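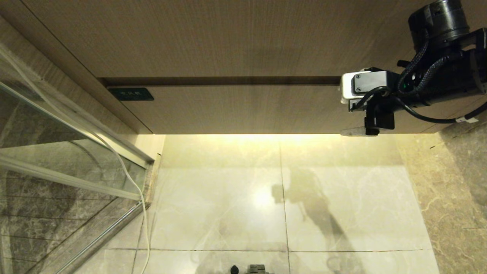

Work package 3: reaching under bathroom units

Report to the Flumard programme office, December
Prepared by Radka Vidmar

We logged 1034 attempts with the new approach planner, 911 of them in the bathroom. The arm got its fingers to the target point more often than with the old planner, and Dušan Kelmendi is pleased. I am less sure. Most of the gain comes from attempts where the target was set by hand, and I would not call that the method working.

Glossy tile is still the main worry. Under-cabinet light bounces off the floor and the arm throws a long shadow across it. Mirsad Ristić thinks the depth estimate copes. His evidence is 70 attempts, all with the same lamp setting. I have asked for the runs to be repeated with the light off and with the shower glass covered.

The comparison with the Drilier baseline should not be quoted yet. Their figures come from a matt floor and a wider gap.

Spending is on plan. The 2000 attempts promised for this stage will not be reached unless Usix sends the spare finger set.

Next: Teodora Angelovski rescores the hand-set attempts separately. Until she has done so, please treat the milestone as open.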